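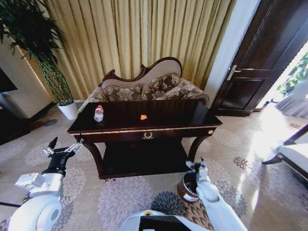 About Killura

Killura is a small wildlife school outside Sernton. Started by Roswitha Holzer with 9 students and a borrowed minibus, now 86 a year. We teach field ID, tracking, basic mammal survey – mostly hoofed animals, some small carnivores.

Courses run April onward. Most last 13 days. Mornings out on the Meireles reserve, afternoons on notes, tracks, dung, antler and horn. Yes, dung. Bring boots.

Shazia Bangash runs the antelope module and keeps our sightings log, 181 species so far, birds included. She also answers most of the email, so please be patient, espescially in spring.

No experience needed. Under 16s with an adult only. Rooms at Candotel, ten minutes walk, book them yourself.

New course dates are going up soon – check teh Courses page or just write to us.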